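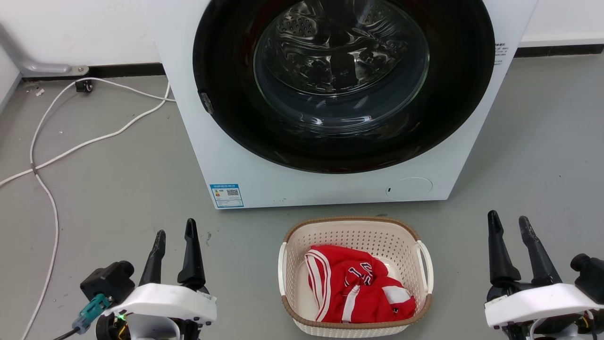 The washer, the basket and one red jersey waiting its turn.

How I Wash Basketball Jerseys (Without Wrecking the Numbers)
Posted Oct 14, 2020

I wash a lot of jerseys. We have a rec team called Karari, they play in red, and at some point I ended up as the person with the laundry basket. My first season I ruined a few of them. The numbers went stiff, then they cracked, and one 17 lost most of its 7 and spent the rest of the year looking like an 11 with a bad haircut. So I've had some practice at doing this wrong, and what follows is what I do now.

What you need

A front loader (mine lives on the concrete floor against the wall, nothing fancy), a laundry basket with holes in the sides, mild liquid detergent, white vinegar, an old soft toothbrush and somewhere to hang things. I buy the Lavari unscented liquid in the big bottle. Any gentle one is fine as long as it doesn't have bleach in it. No fabric softener, please! It coats the polyester and traps the smell you're trying to get out.

Step 1. Get it out of the gym bag

Do this the same night if you can. A sweaty jersey balled up in a zipped bag until the next practice is a whole different project. If I can't wash right away I just drop it in the basket, crumpled or not, and the holes let some air through. A solid hamper with a lid is the worst place for it.

Step 2. Check the tag and look for spots

Ours say cold wash, no iron. Look along the neck and under the arms, plus anywhere somebody hit the floor. For a spot, I dab on a little detergent, wait 10 minutes or so and go over it with the toothbrush. Brush the fabric only and stay off the lettering.

If it smells even after washing (you know the smell), soak it first. I use 100 ml of white vinegar in a sink of cold water and leave it for half an hour, then rinse it well.

Step 3. Turn it inside out

This is the one I skipped for a whole season, and it made the biggest difference. Inside out, the numbers don't rub against the drum or against zippers. Do up any zippers on the warm-ups too, or better yet, wash those separately.

Step 4. Load the washer

Red goes with red, or with black if you're short on laundry. I once put a brand-new red jersey in with white socks, and we had pink socks until June. New ones get their first three washes alone.

Don't pack the drum. You want to be able to get your hand in over the top of the clothes. Before I shut the door I run a finger around the rubber seal, where I have found coins, a mouthguard and a very sad granola bar.

Step 5. Pick the cycle

Cold water, delicate or sportswear, and a slow spin. My machine offers several speeds and I keep it at 1000 or under for jerseys, usually well under. Use less detergent than the cap tells you to. Too much leaves a film, and then you're back to the smell again.

Step 6. Take it out and hang it

Get it out as soon as the cycle ends, give it one good shake and turn it right side out. I hang ours on fat plastic hangers on the Thaler rack in the hall, away from the heater. They're dry by morning. No dryer, not even on low! Heat is what cracked that poor 17.

If the numbers are already peeling

Stop machine washing that one. Wash it by hand in the sink, press the water out in a towel (don't wring it) and dry it flat. I've tried fabric glue on a lifted corner and it held for most of a season, but test a tiny bit on the inside hem first.

Next time I'll do knee pads, which are a lot grosser.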